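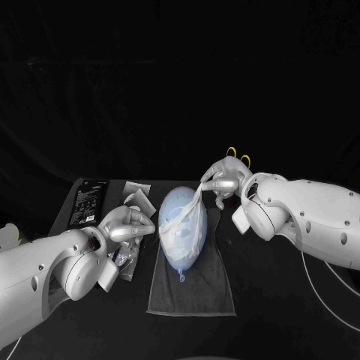
Why Does Your Skin Wrinkle in the Bath?

You get into the tub with normal fingers. You get out with the fingers of a very old turtle. Grown-ups call them "pruney," after a dried plum, and then usually tell you to get out and put your pajamas on without explaining anything.

So let's explain it.

First, a word about skin

Skin is an organ, the same as your heart or your stomach, except that it is on the outside and you can draw on it with a marker. It keeps your insides in and most other things out, including germs, dirt and the greater part of your bath.

The top layer is called the epidermis. The very outside of the epidermis is made of dead cells, flat and tough and stacked up like roof shingles. You drop them all day long. Some of the dust in your bedroom is you. Please don't use this as a reason not to dust.

Under that is the dermis, where the nerves, sweat glands and blood vessels live. The dermis is very much alive and will let you know if you step on a toy brick.

The old idea, and what was wrong with it

For a long time, people thought wrinkly fingers worked like a sponge. Water went into the dead outer layer, the layer swelled up, and the extra skin had to go somewhere, so it folded. It sounded sensible. It was in plenty of books.

Then doctors noticed something odd. People who had damaged certain nerves in their hands could sit with their fingers in water for ages and the fingers stayed smooth. A sponge doesn't need nerves. Something else had to be going on.

What your body is up to

When your fingertips have been in warm water for a few minutes, water slips in through your sweat pores. Your nerves notice. They send a message, and the tiny blood vessels in your fingertips squeeze themselves narrower. With less blood inside, the fleshy part of the fingertip shrinks a little. The skin on top stays the same size, so now it's too big, like your cousin's hand-me-down sweater, and it wrinkles.

You don't have to think about any of this. Your body does it while you are busy making a shampoo beard.
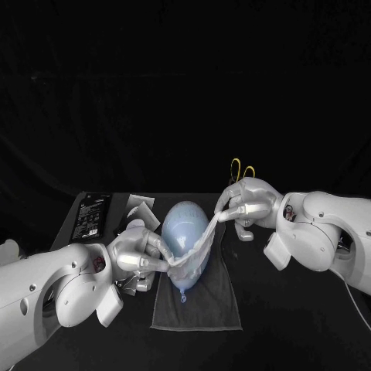 What are the wrinkles for?

Possibly for grip. In some experiments, people with wrinkled fingers moved wet marbles from one place to another faster than people with smooth ones. The grooves may let water drain away, a bit like the tread on a car tire. Other scientists tried similar tests and found no difference, so the argument goes on. Scientists enjoy this more than you would think.

Try it yourself

You need a bowl of warm water, a bowl of cool water, some marbles and a clock. Ask a grown-up before you flood anything. Put one hand in each bowl and wait. Look at your fingertips every five minutes and draw what you see, once your drawing hand is dry enough not to ruin the paper. Which hand wrinkled first? Then drop the marbles in a bowl and see how fast you can get them out.

Ludivine Gilbert, who wrote this page, did it at her kitchen table and lost a marble behind the stove. It is still there.
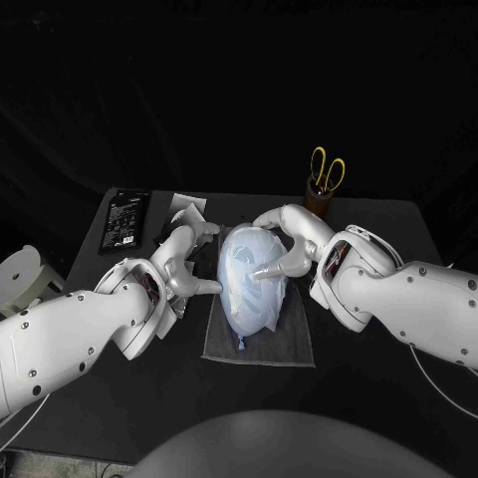 Why don't my arms and tummy wrinkle too?

The skin on your palms and soles is a special kind. It is thick, has no hair, and is packed with sweat glands, and the nerve trick happens there. The rest of you just gets clean, if you used the soap.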